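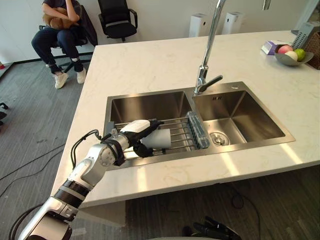 January 2020, and I am officially a person who makes her own soup stock. I know, I know. People have been doing this since there were pots. But I grew up in a house where broth came out of a carton or as a salty little cube in foil, and it never crossed my mind that I could do better with a bag of onion ends.

The whole thing started in December with my friend Daryna Tkachenko, who had me over for borscht and would not tell me what was in it. I asked twice! Finally she opened her freezer and pulled out this enormous lumpy bag of carrot tops, celery leaves, leek greens, mushroom stems and one sad looking parsnip. That was the secret. She fills the bag, she dumps the bag in a pot, she starts a new bag. I went home and started mine the same night (two onion skins and half a carrot, very glamorous).

It took me nearly 4 weeks to fill it, and then of course I had to go and read everything on the internet about what you can and can't put in. Everybody disagrees. Cabbage and broccoli stems are supposed to make the whole pot taste like a school cafeteria, and I can confirm that one, sadly. Beets turn everything pink. Potato peels make it cloudy, which doesn't bother me a bit. Onion skins give you that beautiful golden color, but go easy, because my first batch had way too many and it was bitter right to the back of the throat.

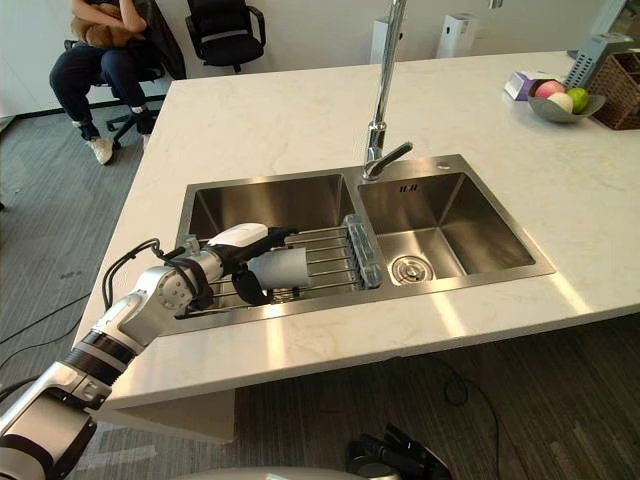
Straining is the part I used to dread. You've got this huge heavy pot of boiling hot liquid and floating mush, and you have to get it from one place to another without scalding yourself or, worse, pouring the good stuff down the drain (I have done this. I stood there holding a colander full of wet celery and could have cried). A double sink with a dish rack sitting over the left side is such a nice setup for it, you can put your big bowl and strainer in one basin and still have somewhere for the ladle and the cups to go. I ladle out the first half now and only pour once the pot is light enough to lift without grunting.

After that it gets cooled down fast and goes in the fridge. I freeze mine in muffin tins and then pop the pucks out into a bag, so I can grab one for rice or three for a quick noodle soup. Nanami Shimada from my old book club does hers in jars with lots of room at the top, and she swears by adding a strip of kombu to the pot. I tried it last weekend – oh my goodness. It was so much deeper, I drank a mug of it standing up with just a pinch of salt.

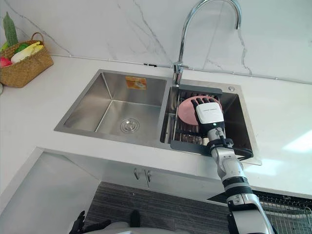
And I haven't even gotten to the roasted version yet! Same scraps, but you spread them on a sheet pan with a little oil and let them go brown at the edges before they hit the water. 30 minutes in a hot oven is plenty. It makes the house smell like Thanksgiving, and the color is almost like beef broth. I used it for French onion soup and my husband asked if I'd bought something fancy.

Next up is a mushroom one, if I can save enough stems. I've also got a bag of corn cobs in there left over from summer that I keep forgetting about, so if anyone has a good corn stock recipe, leave it in the comments, please. I'd especially like to know whether you salt yours at the start or wait until it's going into a soup.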